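Home | Workshop Tips | Bench Safety | Robot Cells | Parts | Search

Drawer faults: when the arm pulls and the cabinet comes too

Symptom: the gripper closes on the handle, the pull starts, and the arm stops on a force fault with the drawer partly open. On the Rurkgate cell this came up in February, and the first two guesses (gripper pads, bad grasp pose) were both wrong.

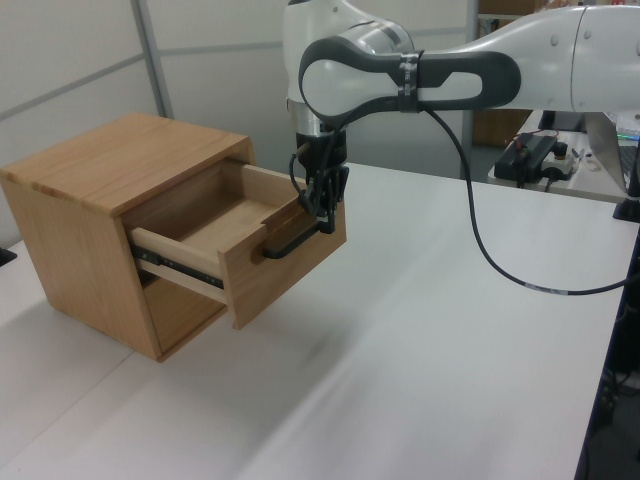
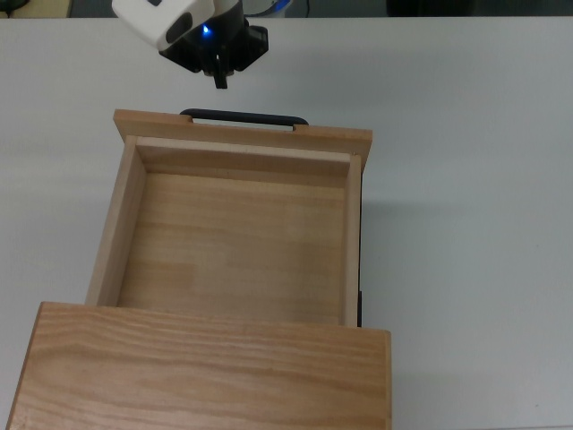
The fault was a dry runner. Pull force climbed past the cabinet's grip on the tabletop, the cabinet crept forward, and the handle was no longer where the program expected it.

Check in this order:

Stop the arm and lock it out before reaching in. A paused program is still live.

Work the drawer by hand through its full travel. Any tight spot is a runner fault. Wipe the rail, then tighten the fasteners.

Mark the cabinet's position on the table with a pencil. If it leaves the line after a cycle, clamp it or fit a rubber mat.

Set the pull path parallel to the runner. An error of a few degrees binds the drawer in its last third.

Set travel 22 mm short of the stop. Sylvie Friesen had 600 N as the force limit on her cell, far too high for a light cabinet. Use 90 N and raise it only with the cabinet clamped.

Keep cable slack clear of the drawer's path.

Repeat the runner check every 200 cycles. Log the peak force each time; a slow rise shows up well before the fault does.

Corrections to Aiman Menon, Zelthorpe Workshop Notes
© Zelthorpe 2023 | Contact | Back to top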